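Small plastic shelf unit, poles won't stay upright
Home & Garden Help > Storage and shelving

memonite
Posted Sunday, 2 replies

I bought a second-hand shelf unit for the utility room, the white plastic sort with a square base and tubes that push into the corners. No instructions came with it. Every time I put a shelf on top, one of the poles leans out and the lot goes over. Do I build it flat on the floor and stand it up, or start from the base? And is glue a bad idea? It has to come apart again when we move to Ondthorpe in January.

Gerasimos Tsakiris
1038 posts

Start from the base, on a table if you have one big enough. Doing it on the carpet is half your trouble.

Lay the square flat with the round cups facing up and check them for grit or bits of broken plastic. Put a pole in a corner, hold it straight and push down with a slight twist until it stops. Don't lean it to get it started – that stretches the cup and then it will always wobble. 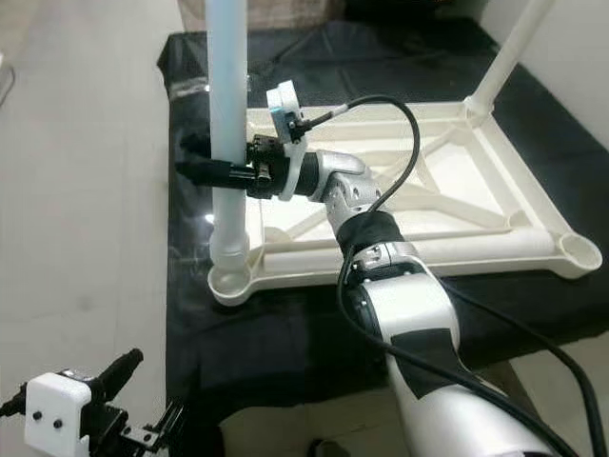
Putting the shelf on

Get all the poles in before you lift the next shelf over them. Start each corner by hand, then go round pressing a little at a time. If you force one corner right down first, the opposite pole gets pulled out of line.

No glue if you want it apart again. For a loose pole, one turn of masking tape round the bottom end is enough. Two turns and you may not get it in at all. Mine has been up in the garage in Biltudton for years with tape on 2 of the poles and it holds paint tins fine, heavy ones at the bottom.

altent_dave
14 posts

Had one of these, threw it out. If a cup is split there's no fixing it, tape or no tape. Try a rubber mallet if they're just stiff, with a bit of cloth over the end of the pole.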